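About Findport

Findport packs, stores and returns household goods for people who are between homes. We started in a single rented unit on Rundholm Street and now keep 206 storage rooms in two buildings, the original one and a larger one on Manalastas Avenue.

Most of our work is small. A customer has a kitchen to empty, or a closet, or a garage shelf nobody has sorted in years. We wrap the dishes, box the books, label every carton on two sides and write up a list that stays with the order until the last box is back in the customer's hands.

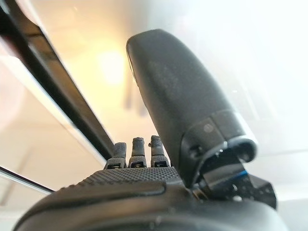

How we pack

Plates go on edge, glasses go upside down, and no book carton goes over 40 pounds. Drawers are emptied before furniture is moved. Small parts such as shelf pins and bed bolts go in a bag with the name of the piece written on it - the bag travels in the first box to be opened.

Our inventory lists are kept in Stustier, a plain record system we set up ourselves. Customers get a printed copy at pickup and can ask for a new one at any time.

Visiting us

The front desk is at 1048 Manalastas Avenue and opens at 8 a.m. Please bring your order number. Cartons, tape and packing paper are sold at the desk, and clean used cartons are free while they last.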